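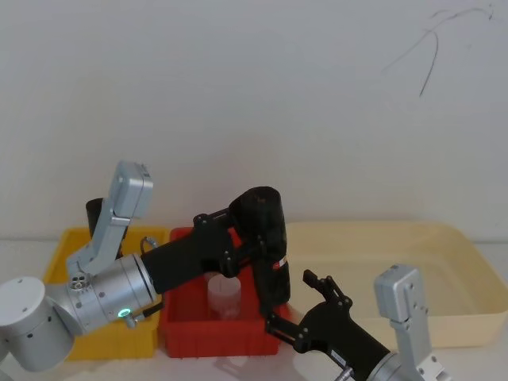 Page suspended on Nomadell for "coordinated activity", how do I appeal??

Cristóvão Magalhães

Need help fast. I run the page for a neighborhood paper, 1152 followers, been up for years. Yesterday at 7 am it's gone. Notice says "coordinated activity" and nothing else. No post linked, no name, no date. I filled in the appeal form and got an automatic reply, then filled it in again and now it says "case already open". We've got a city council runoff in October and half our readers only find us through that page. Things I did lately, in case it matters:

– added 2 new admins
– connected Trosteo to schedule posts
– shared the same candidate forum link to 5 local groups in one evening

Is it worth making a new page while I wait? And does anyone ever read the appeals?

Antunes

Do NOT make a new page. They treat it as evasion and then the original is much harder to get back. Saw it happen to a school board candidate's page, took months and they lost the handle.

My guess is the five groups thing. Same link, same text, close together, from a scheduler, with brand new admins on the account. Looks like a spam ring to a filter. Doesnt mean you broke a rule.

What I'd do:

Disconnect Trosteo for now. Have the new admins log in on their own phones and turn on two-step login. Screenshot the notice and the auto reply. Then answer the auto reply email, don't use the form again. Every new form goes to the back of the line, at least it did when I had mine.

Keep it short. Who you are, link to your paper's own site, the list of groups you posted to, the fact that a real person did it. Leave out the free speech stuff, I know its tempting.
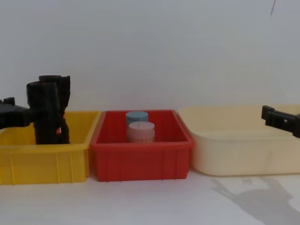 Clusier

Agree with most of that, but the category you pick on the appeal matters more than the wording. I moderated for a smaller network (not Nomadell, so grain of salt) and appeals got sorted before any human opened one. Hacked accounts, rule disputes, everything else. Picture three plastic bins in a row on a table – yellow on the left is hacked, the red one in the middle is disputes, and the last is where stuff sits. If you tick "other" you go in the last one. Pick the dispute category and stay in it. Don't say you might of been hacked unless you think you were, becuase then they ask for ID and it starts over.

Also if your paper is registered as a news outlet put the registration in the first line. And tell readers on your own site today, with an email signup. Even if you get the page back the reach is usually bad for a while.

Cristóvão Magalhães

Ok thanks both. I did tick "other", ugh. Replied to the email and asked them to move it, Trosteo is off. Signup form is up too, 47 people so far. Will post if I hear anything.

Antunes

Good. Check the spam folder, mine went there.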